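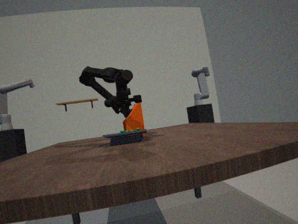
Courses > Robot Learning > Week 4 > Handout

Notes | Readings | Labs | Forum | Contact

Week 4: Learning to grasp in simulation
Eyvindur Laxdal

Last week we finished with a policy that did beautifully in the simulator and fell over on the bench. This week we fix that, and it's my favourite part of the course!

The method is called domain randomization. Each time an episode starts, we change things the policy shouldn't care about: the colour of the wall, the grain of the table, where the light comes from, the friction on the fingers, even the tilt of the viewpoint. Train across enough of these worlds and the real lab starts to look like one more of them.

Our test bed is Bundale, a tabletop task with one working arm. The grainy render is fine for training (we keep the sampling low so episodes stay cheap), so please don't spend your evening cleaning it up.

Results from the Mogensen baseline, same network both times:

Trials on the real arm: 1,853 per policy
Successful grasps, fixed scene: 703
Successful grasps, randomized: 1,068

Look at that jump! No new data from the real arm at all, just more variety in the simulator. There's still plenty of room above it, and most of the misses come from contact, where our friction model is crude.

For the lab: turn off one kind of randomization at a time and retrain. Which one hurts most? Write down your guess before you run it. Mine was lighting, and I was well off.

3 comments | 12 shares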